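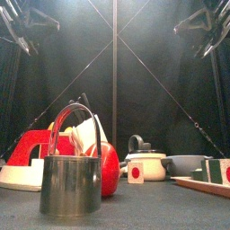

Jindalell, April

The Flidano Year Journal is the book we wish we'd had years ago, back when our resolutions lived on the backs of envelopes and were lost before spring. It's undated, so you can start whenever you like (a birthday is lovely!), and there's a roomy page at each month's end for looking back over what went well and what you'd rather forget. We've sewn it so it lies flat, and added 8 blank spreads at the back for lists, letters or plain old doodling. Our first printing of 3,000 went faster than we dared hope, and 1,864 of the second are still on the shelf as I write. 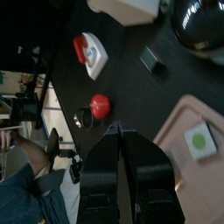

Chmielewska writes that she skipped two whole months and picked it up again without feeling scolded by empty dates, though she'd love a second ribbon.

Covers come in Wirkent cloth, blue or oatmeal. Refills are sold separately.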